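How do you shop for a robot?

Imagine your class has 2,000 pounds to spend, and you all want a robot arm that can tidy things away. Brilliant! But which one do you pick? Buying a robot takes a lot of planning, and the planning is full of puzzles.

Nerys Pritchard helps people choose machines for a small workshop called Neroseck. Before she looks at a single robot, she asks what the job is. Will it pick up socks? Cups? Big heavy books? A robot that is great with socks might not be able to lift a book at all!

Next comes the list of extras, and it can be a long one. An arm needs something to hold things with, and that part is called a gripper. Lots of grippers have two fingers, a bit like your thumb and first finger when you pinch a crisp.

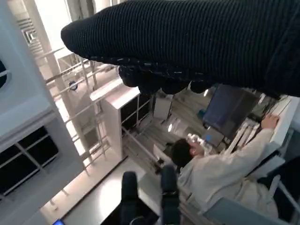
Then you have to think about space. Robots and people often share a room with shelves, cupboards and chairs in it, so out comes the tape measure! On one job Nerys found a lovely arm that could reach 102 centimetres, but the gap by the shelves was far too small for it to swing round. She chose a shorter one.

Don't forget time, either. Somebody has to learn how to work the robot, and that takes practice. At Neroseck, new people get 45 minutes with a teacher before they have a go by themselves.

And what if a bit breaks? Nerys always saves some of the money for spare parts (gripper fingers get bumped a lot) and she likes to have 2 spare sets in the drawer.

Now it's your turn! Think of one job at home you would love a robot to do. Draw the room, measure the space and write down everything your robot would need to pick up.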